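Haslam Automation Research Group
Clillevell Project – Progress Report to the Pilham Fund
June 12, 2018

Work in this reporting period centred on the second objective of the grant, which is to test whether grasping behaviour learned in simulation holds up when the room around the arm is changed.

The group has now built 50 simulated rooms, each with its own furniture, lighting and mix of household and workshop objects. The arm model is the same in all of them. In each room the controller was given 80 attempts at picking up a named object.
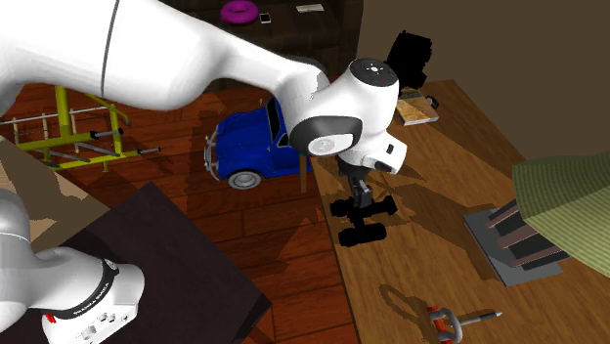

Figure 1. Simulated arm and gripper over a wooden table, with a rack on a tray and a red-orange handled tool and a slim pen or screwdriver on the tabletop.

Results to date favour the varied-room method over training in a single room. The gain is clearest for larger objects. Slim items lying flat remain difficult, and strong shadows still affect the estimate of grasp height – a matter raised in our previous report.

Training used some 300 hours of computing time on the Dreson cluster, within the approved budget. Four rooms were withdrawn after errors were found in their contact settings and will be rebuilt.

Trials on the physical arm will begin once the rebuilt rooms have been checked. No change to the funding schedule is requested.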